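4.2 Converter and message schema

Both serializers were tested on the same message set. Koppel is the older one, reflection-based, no schema needed. Sellico needs a schema file but skips most of the type lookup. Messages come from the Gestico log store, September dump, nothing filtered out.
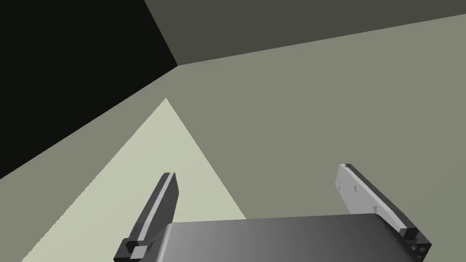
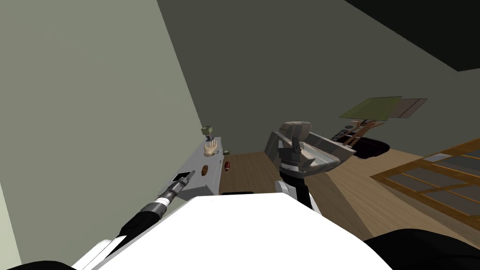
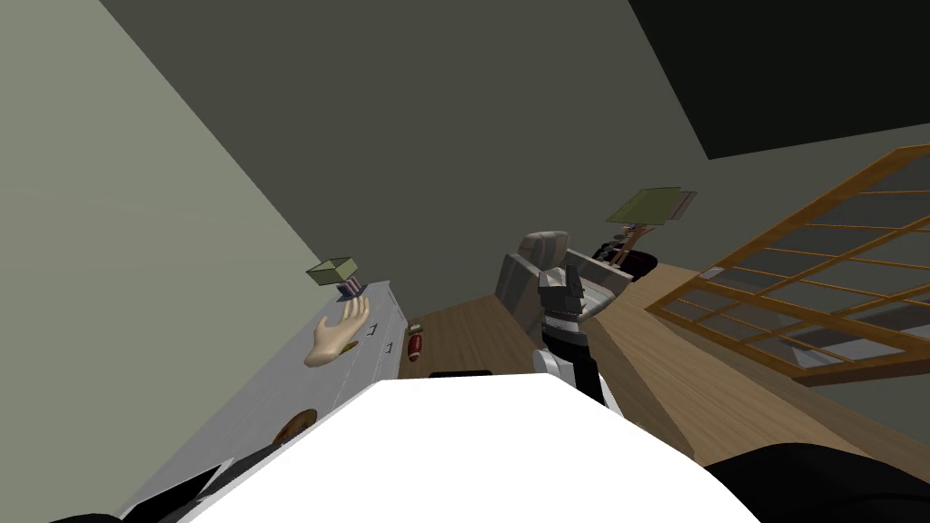
Figure 3. Simulated indoor views, each with part of a robot in view.

Schema has 34 fields, 2 of them nested. Nested ones are where Koppel gets slow — every child object triggers a fresh class lookup, and the cache doesnt survive a reload of the host application. We patched this once, then dropped the patch. Too fragile, and it broke on null dates.

Median parse time per message: 161 microseconds for Koppel, 148 for Sellico. Smaller gap than expected. Most of the cost is string decoding, same in both. Warm runs only, cold start is covered in 4.4.

Security settings. Koppel wants a policy change on the server for reflective access, Sellico runs with the defaults. For hosted setups that decides it, whatever the timings say. Mojtaba Zamani ran the hosted tests on Dudeo and could not get Koppel to load at all without admin rights, so those cells are blank in Table 2.

Date handling still open. Koppel writes local time with no offset, Sellico writes UTC. We convert on read, wich adds a step but keeps the comparision fair. Empty strings and missing keys are treated as the same thing — fine for this data, maybe not elsewhere. Round-trip check was byte-exact after sorting keys, except floats, where trailing zeros get lost in both.

Library versions frozen as of April 2026. Newer builds not tested.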